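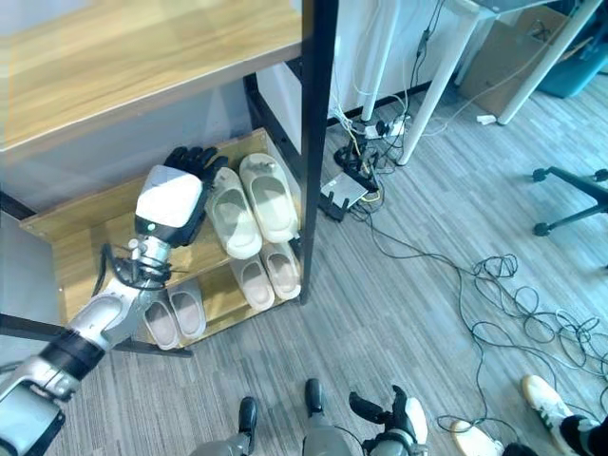 Figure 2. Slippers stored in pairs on a rack with light wooden shelves and a black metal frame.

4.2 Storage of indoor footwear

6 min read · 139 shares · 2 comments

Entryway storage was the part of the Hidau survey where answers differed most between households. Of the 2,297 returned forms, almost all named a fixed place for outdoor shoes, but far fewer named one for slippers. Many people left them by the bed, under a desk, or wherever they had last sat down.

We coded racks by three features: the number of shelves, whether the shelves were open, and whether footwear was kept in pairs. The rack in Figure 2 is an open type. The slippers sit on separate tiers below a broad top shelf, one pair to a tier. The cream-white pair is on the highest of these, with two pairs in pinkish-beige shades below it. On the middle tier the toes point toward the back, an arrangement we coded as "heel out."

Heel-out storage was the more common form in our sample. Respondents who used it said the slippers were easier to grab with one hand. Those who stored them toe out mostly said they liked the look of it — a few mentioned that guests could find their size faster. Peltonen and De Graaf coded the photographs separately and then compared notes. Most disagreements were over slippers lying at an angle, and these were settled by looking at the opening of the shoe instead of the sole.

The use of the top shelf was harder to code. In the Brasovley interviews, held in June, people described it as a place for keys, mail, and bags, and several did not think of it as part of the shoe rack at all. We therefore left top shelves out of the tier count and recorded their contents on a separate sheet. Pairs kept on the floor beside a rack were coded as unstored, even when the respondent said that was their usual place.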